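The board of the Starnby Residence met on August 12, 2024, to consider the Clutik table service, offered on a lease of 20 weeks. Ms. Ha-neul Ryu presented for the vendor. Mr. Eun-seong Hyun, the oldest resident, attended by right.

The written offer stated that the arm would handle bread and fruit with due care. Mr. Hyun asked whether it would know when a guest had not come. Ms. Ryu replied that it would not — the service recorded places, and absence was a household matter.

Exhibits to the offer, bread and fruit service:

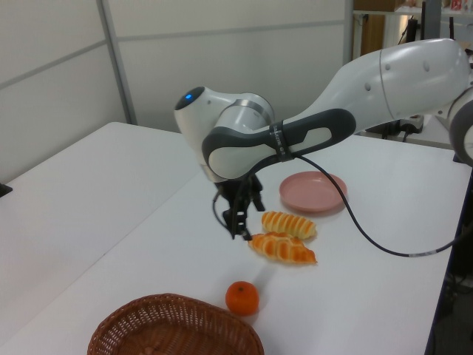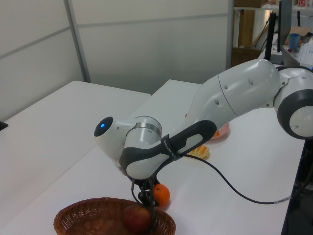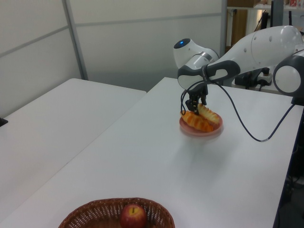

Mr. Hyun requested that one place be kept for Mrs. Yang through October. The board approved the lease with this amendment. Ms. Ryu entered the name herself and asked how it was spelled.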